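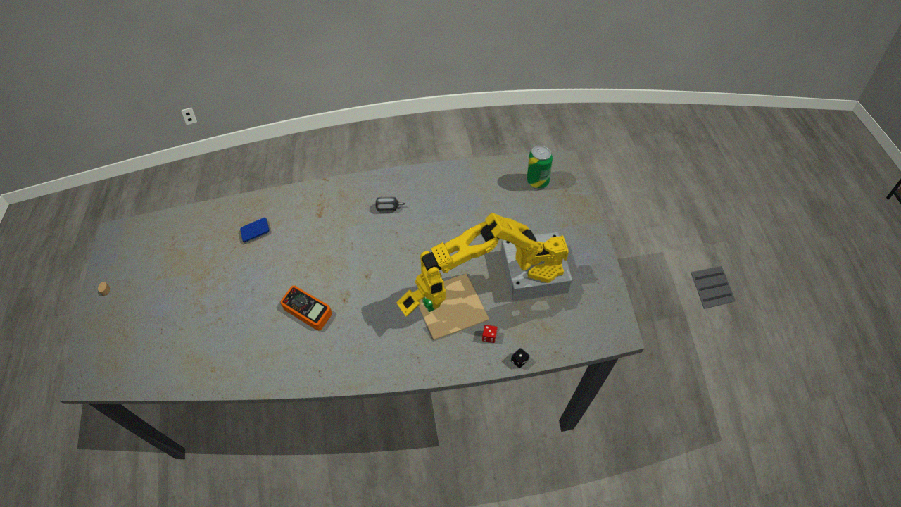
A large table with rust-brown stains on a blue-grey top. Old tables are among the items Trirkness will now accept for reuse.

Trirkness to keep used furniture out of the landfill

The town of Trirkness will begin in March to collect used furniture separately from other bulky garbage, the council has decided. Residents will be able to leave tables, chairs, shelves and cupboards at the transfer station on the Ulten road without paying the usual fee, on the condition that the pieces can still stand and have no mould.

Until now, all furniture brought to the station went into the same container and from there to the landfill. The station registered 851 pieces of furniture last year. According to a report which was presented to council, 167 of them were in such condition that they could be used again without any repair. A larger part would have needed only new screws, glue or a fresh coat of paint, but the report does not give a number for this group.

The collection will be run by Prevard, the company that already takes care of recycling in the town. Prevard will put up a covered storage area next to the scale house with space for 200 pieces. Every piece will be kept for two weeks. After this time, what has not found a new owner can be offered to the reuse centre in Ulten, and only the rest will be thrown away.

Furniture from the storage area will be free of charge for people who live in Trirkness. They must show a proof of address and can take at most four pieces in one month. Dealers are not permitted. People from Ulten and the farms on the other side of the river had asked to be included, but council wants to see first how high the demand is in the town itself.

Stains, scratches and faded colour are no reason to refuse a table, it is written in the new rules. The staff will look at the legs and the joints, and they will check soft furniture for insects. Mattresses remain excluded, as well as baby cribs and everything with a broken glass top. For these items the fee stays the same as before.

The hardware store Postma on the main street has offered to support the start of the project. It will give a voucher for sandpaper and varnish to the first 100 households which take a piece home. The store also plans evening courses in simple furniture repair, in its back room, if enough people put their name on the list at the counter.

Not all of the councillors were in favour. Two voted against the plan and said that the storage area takes away parking spaces at the station, where cars already wait in line until the road in the spring. The council answered to this concern with longer opening hours. The station will stay open until 7 p.m. on two evenings per week during the first season.

Large pieces can also be picked up from home for a small charge. Requests for pickup can be made at the town office or by telephone, and the furniture should be placed at the curb before 8 a.m. In case of rain it must be covered.

Council will receive a first report on the collection in September.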